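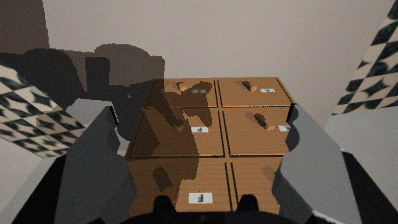
A reader asked under the last guide whether the Skostis kit is worth paying for if all you want is one cabinet and one arm. My answer is that it depends on how much of your time goes into getting drawers to slide properly. If you have built a drawer joint from scratch before and it behaved, you may not need the kit. If yours shook, stuck or shot out of the cabinet, read on.

These steps take you from a fresh install to a saved run of the arm pulling a drawer in the simulator. I used version 4 of the kit, which Zalen sells for $379 a year for a single seat. There is a trial that lasts 12 days and has everything in it except batch export. I did all of this on the trial first and paid later.

## Before you start

You need:

- a desktop with a separate graphics card (it ran on my laptop, but too slowly to steer by hand)
- the Zalen launcher, with an account
- the Skostis kit and its Drawers add-on, which is a separate download at no extra cost
- the Grabner controller, or a keyboard if you are patient

The download is large. Installing it took 17 minutes on my machine, most of that unpacking textures. You can't pick which textures you get.

## 1. Open the room

Start the launcher, choose **Skostis**, then **New project**, then **Room: Kedimcombe**. It's a plain room with a table, a shelf and a tiled floor. The other rooms have more furniture in them and load more slowly. Stay with Kedimcombe until your drawer works.

Save the project under your own name right away. The room opens as a shared template, and the kit lets you edit it for quite a while before telling you that you can't save.

## 2. Place the cabinet

Go to **Add > Drawers** and pick the six-drawer cabinet, two columns by three rows. Drop it on the table, away from the pedestal, with the fronts turned toward the arm.

Set these in the side panel:

- **Fixed base:** on. With it off, the first good pull drags the whole cabinet across the table.
- **Drawer friction:** leave at default for now.
- **Start state:** closed.
- **Labels:** on. They are small plates on the drawer fronts, and you want them later if you plan to give the arm written commands such as "open the middle right drawer."

Then click **Check reach**. The kit tries to find an arm pose for each handle and marks the ones it can't get to. If any are marked, turn the cabinet a little and check again. Moving it closer to the pedestal made things worse for me. The arm folds up and the elbow has no room.

## 3. Set the views

You want at least two. Use one close view that has both gripper fingers in it, and one room view that takes in the table, the cabinet and the arm. Both are under **Views > Presets**.

In the close view, look at where the fingers are before you look at anything else. If they sit on either side of the drawer fronts you have a usable view. If one of them is missing, the preset has been attached to the wrong link. Open **Views > Attach to** and choose the gripper base from the list.

Look at the shadows too. With the default light, the arm throws a big dark shape on the wall and another one over the cabinet. On the shaded side some of the handles are hard to make out against the wood. For training data I leave that alone and vary the light between runs. For practice by hand, go to **Light > Fill** and raise it until you can see every handle.

## 4. Connect the Grabner controller

Plug it in before you start the simulator. If you plug it in after, the lights come on but the arm won't move, and you have to restart the whole project.

Under **Input**, press **Map**, and move each stick once when asked. Set speed to slow. Set the gripper to **hold to close**, so that letting go of the trigger opens the fingers. The toggle setting is the default and I don't like it. It is too easy to lose track of which state you are in.

Test with the arm well clear of the cabinet. Move up, down, left, right, then twist the wrist both ways. If up and down are swapped, tick **Invert lift**.

## 5. Bring the arm to the start pose

Raise the gripper above the table and stop it beside the cabinet, fingers pointing down and nothing between them. Press **Save pose** and call it `start`. Every run will begin from there.

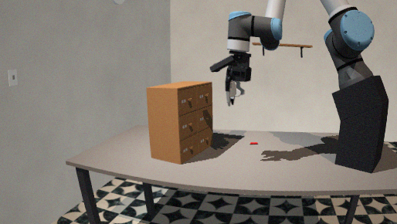
Someone who tried the trial wrote to say that the arm hit the table on every reset and that this alone put them off buying. I had the same trouble on my first day. The reset takes a straight line in joint space, so if the arm is low when you press the button, it can sweep through the table edge on its way back. Go to **Reset > Path** and choose **Lift first**. The arm then rises before it does anything else. I think it should be on from the start, and I have told Zalen so.

While you are in that menu, tick **Reset loose objects**. Small things on the tabletop, like the flat red piece, otherwise stay wherever they were last pushed.

## 6. Pull a drawer

Pick a handle in the well-lit column first.

1. Load `start`.
2. Turn the wrist so the fingers face the cabinet.
3. Move in until the fingers are just past the handle, one on each side of it.
4. Close slowly. The contact readout at the bottom of the window goes from gray to green.
5. Pull straight back. Use the **Lock axis** button on the controller or you will drift sideways.
6. Release, and back off before you lift.

If the drawer doesn't move and the readout is green, you are pulling at an angle. Let go, reset, and try again with the wrist squared up. If the readout flickers, raise **Grip force** one notch. Going higher than that makes the handle jump.

Expect to fail a lot in the first hour. The bottom row is harder than the top, as the gripper comes close to the tabletop.

## 7. Record and save

Press **Record** before you load `start`, not after, or the first part of the motion is missing from the file. Press it again once the arm has backed off.

The run goes into the `runs` folder in your project. Each one gets a folder of its own with both views, the joint readings and the state of every drawer. On my machine a run takes up roughly as much space as a short phone video.

Play it back before making more. I recorded a whole afternoon with the room view switched off and had to throw it away.

## What I'd change

The manual still shows the menus from version 3, so **Check reach** is not in it at all. Undo does not cover cabinet settings. The trial has no way to try batch export, and for a lab that may be the main reason to buy.

Drawer physics is the good part. I have not had a drawer leave its rails, and the default friction feels about right for a small wooden cabinet. Support answered both of my emails the next morning.

If you are still on the trial when you finish these steps, copy your `runs` folder somewhere else. The project locks when the trial ends, and the folder locks with it until you enter a license key.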